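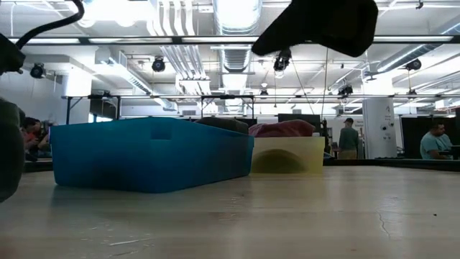
Pultgate bench

The Pultgate bench (also Pultgate soft-goods bench, or just "the bench") is a tabletop setup for comparing robot grippers on cloth and other limp items. Developed at Huverwood by Tadhg Fahy. Used mainly for sorting and bin-to-bin transfer trials. Not a standard, though sometimes cited like one.

Layout

Wooden tabletop, metal frame over it, open room behind. Two plastic bins, translucent, different color and size. The usual pair is a large shallow blue bin and a smaller, boxier yellow one, with cloth items in or against them. Translucent walls were picked so a side camera gets some idea of what is behind the plastic. Works poorly with dark fabric, see Criticism.

Cameras: one fixed, looking across the table, plus a small black one carried on the arm with the lens facing down at the bins. Cables hang free. Earlier versions had them clipped along the arm but the clips came off at full reach and were dropped in April.

Procedure

A run is 56 picks. Operator sets the cloth by hand, bunched not folded, arm goes in from above. Three tries per item, then it counts as a miss. Items left hanging over a rim are scored as half. Lights stay on the same setting for the whole run, no exceptions, glare on the bin walls changes the result more than most people expect.

Cloth is re-bunched between tries only if it has left the bin. This rule is often skipped and older scores should be read with that in mind.

Grippers compared

Fandetti two-finger. Rigid, narrow tips. Good on a raised fold, bad on cloth lying flat against a wall. Nine misses in its first full run.

Keogh padded. Wide soft fingers, slower to close. Five misses, same items. Tends to bring up two cloths at once when they are touching, wich the scoring did not originally cover. Now a separate column.

Suction cups were tried and abandoned. No scores kept.

Controllers

Both grippers ran on the same arm controller with the same closing speed limit. Fahy later argued this was unfair to the Fandetti, which is built to close fast. A rerun at native speeds was planned, status unclear.

Criticism

Too few items. Operator placement varies from person to person. Dark cloth behind a tinted wall is hard to seperate from shadow in the fixed view, so misses there may belong to the camera and not the gripper.

See also

Bin picking
Deformable object handling
Wrist camera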